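Opinion > Home & Table > Small Pleasures

A place for every piece

By Yamuna Acharya
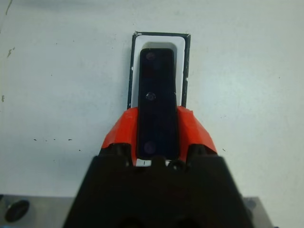
Gopinath Ramasamy wrote to me in March to say that a domino belongs in a biscuit tin with all the other dominoes, and that anybody who wants a separate slot for each one has too much time and not enough friends. I have been turning his letter over ever since, usually while washing up, and I find I'm fond of it and disagree with nearly every word.

I grew up with the tin, I should say. Ours lived on top of the wardrobe and you could hear it coming down from any room in the house (my grandmother would be putting the kettle on before the lid was off). There is a great deal to be said for that rattle. You tip the lot out, everyone's hands go in at once to shuffle, and the game has begun before you have decided who is playing. I wouldn't want any child to miss it.

But I also remember the end of the evening, and I suspect Gopinath was sent up to bed before that part. The tiles went back in by the handful, along with a hairgrip, a raffle ticket and whatever else was on the cloth, and by the time I was 23 the double five had gone for good and we were using a folded bit of cereal packet, which everybody could recognise from across the table. You can't play a serious game against a person who knows you are holding the cereal packet.

So I have come round to the slot. I like a black piece against a white recess, with a little white showing down either side so that you know where it goes and can see straight away when it hasn't come home. I like the rounded corners and the plain dark outline. Mostly I like the moment of putting a thing back, which is a separate pleasure from using it, and one that I think we hurry our children through. We say "tidy up" in the voice we use for "brush your teeth", and then we are surprised that they do it badly.

My nephew, who is 6, will not put a jigsaw in its box for love or money. Give him a tray with shapes cut in it, though, and he goes very quiet and leans in close, and he'll turn a piece this way and that until it is lined up to his satisfaction. Then as often as not he takes it out and does it again. I have sat beside him for half an hour of this with my tea going cold and not minded in the least.

Gopinath's other point was about money, and there he has me, a little. Fitted trays cost more than tins, and the very fancy ones cost silly amounts for something that spends its life in a cupboard. I would only answer that it needn't be bought. A steady hand, a sharp knife and some thick card will do nicely, and if the border comes out a bit uneven you will be the only one who looks at it.

He is welcome to come round and bring his tin. We can play with his set first, and then with mine, and afterwards he can help me put them away.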